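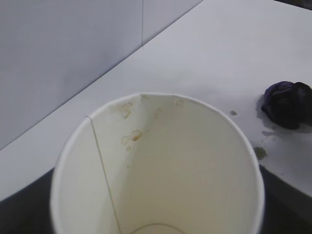 Fig. 1. Paper cup, inside wall and rim.

3. Filling, rinsing and descaling the Storby office brewer

Revised Nov 29, 2018

This section covers the first fill, the first rinse and the descaling cycle. For wall clearance and leveling, go back to section 2. For the grinder, which is sold separately, use the leaflet packed with it.

3.1 Before you start

Check that the power switch on the back is off. Take out the drip tray and remove the strip of tape under it. There is a second strip inside the tank lid. Wash the tank and the brew basket in warm water with a little dish soap and rinse them well. Neither part goes in the dishwasher.

CAUTION: Do not plug the brewer into an extension cord or a power strip. It needs a grounded wall outlet of its own.

3.2 First fill

1. Lift the tank straight up by its handle and carry it to the sink.
2. Fill with cold tap water to the upper line. The tank holds 128 ounces.
3. Soak a Florkia filter cartridge in a bowl of cold water until no more bubbles come out.
4. Press the cartridge into the seat at the bottom of the tank. Turn it to the right until it clicks.
5. Set the tank back on the brewer and push down. If it rocks, lift it and try again - the valve has to line up with the hole in the base.
6. Turn on the power switch. The left light blinks while the water heats and then stays on.

Note: Softened water from a house system leaves a salty taste and can upset the level sensor. Use the unsoftened kitchen tap if there is one.

3.3 First rinse

1. Put the empty brew basket in place, with no coffee and no paper filter.
2. Stand a container that holds at least one quart under the spout.
3. Press and hold RINSE until the light turns green.
4. Let the cycle finish and pour the water away.
5. Repeat with fresh water. The first batch can be a little cloudy from the cartridge.

Paper cups can be used for single servings. Choose the 8 oz or 12 oz button to suit the cup, and swing the cup shelf down before you press it. Tall travel mugs go directly on the drip tray.

CAUTION: The spout stays hot after the light goes out. Keep hands clear when you remove a cup.

3.4 Descaling

The DESCALE light comes on after 3,000 servings. In hard water areas you may need to descale sooner, and slow pouring is the usual sign. The full cycle takes 27 minutes and should not be stopped partway.

1. Remove the filter cartridge and keep it in a clean glass of water.
2. Empty the tank. Pour in one bottle of Skinent descaler and add cold water to the lower line.
3. Place a large container under the spout.
4. Press RINSE and 8 oz together until both lights blink.
5. When the lights stop, empty the container, rinse the tank and fill it with plain water.
6. Run the rinse in 3.3 twice, then refit the cartridge.

Note: Wipe up splashes of descaler at once. It dulls stone counters and will mark bare metal.

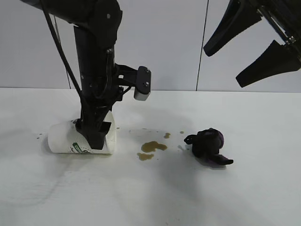 Can I use white vinegar instead of the descaler?

Vinegar is not recommended for this brewer. It can harden the valve seal, and the smell stays in the tank for a long time.

3.5 If the brewer will not start

Both lights off: check the wall outlet with a lamp, then press the reset button beside the cord.
Left light blinks and does not stop: the tank is not seated. See step 5 in 3.2.
Both lights blink fast: switch off, wait for the brewer to cool, and start again. If they blink a second time, write to the Tangen service desk, attention Ailsa MacKinnon, with the serial number from the plate under the drip tray.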